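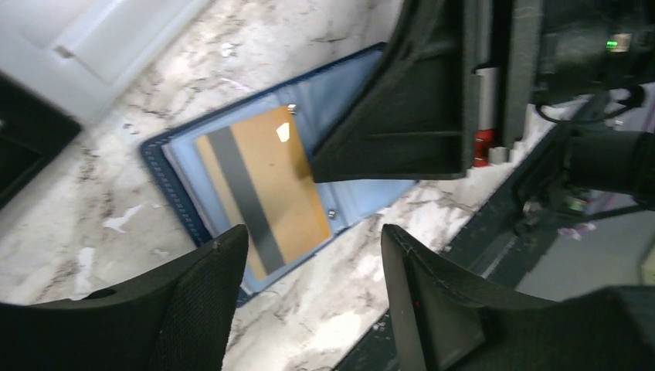

Wrist view over the open case, tan piece on the left side of the blue panel.

Trunel gripper kit, two months in
Reviewed by Zerrin Tokgöz

The Trunel box promises "desktop handling for everyday objects," and I've bought enough kits to know what that's worth. Everyday objects usually means foam cubes. So I skipped the cubes and went straight to flat stuff on the marble-look top in our shared shop: cards, folders, a navy case with a light blue inside.

Assembly took me two evenings. The manual says one. The six mounting screws are fine, the cable guide isn't, and I ended up running the cable my own way after it snagged twice. Amirhossein Talebi, who shares the bench, had the same trouble with his Otby and warned me. I didn't listen.

Picking up a thick notebook works well enough. A thin card lying flat is another matter. The fingertips are textured and grip nicely once there's an edge to hold, but they're too blunt to get under anything. Trunel's answer is a "flat item" setting that, as far as I can tell, just makes the arm slower. I got it to lift a card in six tries out of a long afternoon.

The wrist camera is better than I expected. Shiny surfaces still bother it, and I got cleaner runs after moving the lamp. The advertised battery life is up to 60 minutes. Mine has never come close.

Would I buy it again? At the sale price, maybe. At full price I'd look at the Otby first, ugly software and all. If you mostly handle boxes and blocks you can ignore half of my complaints. Spare fingertips are sold separately and were out of stock when I checked.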